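Ticket 14 – teal drape, folds and blue edge
Status: open
Reported by: Takeshi Amano

Issue: The teal cloth does not give an even color. After rehanging on Saturday the folds still run top to bottom, with a pale band left of center and a darker band down the middle. Steaming at 6 inches made no difference to the darker one.
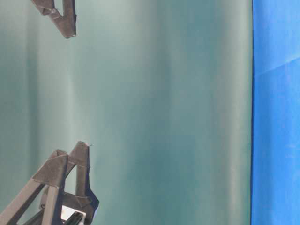
Teal cloth with the royal-blue strip at right.

Checked the seam side next. The line between teal and blue is close to straight, so the top rail is level enough. Added 9 clips along the hem – no change in the folds above knee height. The blue cube was kept as the color reference. 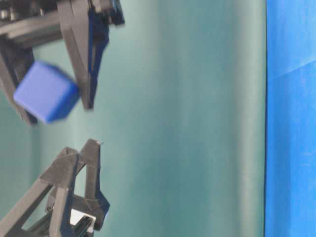
Karkeo wrote back that the Bratano cloth ships folded and needs 18 hours under tension before clipping. Their advice was to drop the hem weights until then.

Weights removed, tension bar fitted. The cube is a saturated blue and sits too close to the side material in hue. Requested a different reference color. 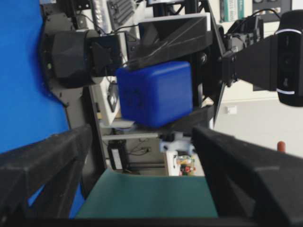

Log vol. 6, p. 18

Next step: leave under tension overnight, recheck at the pale band first.

Filed under: Backdrops & Drapes > Creasing

Comments

Ichikawa: Same cloth, same dark fold. Tension fixed most of it.

Temusov: Try hanging it upside down.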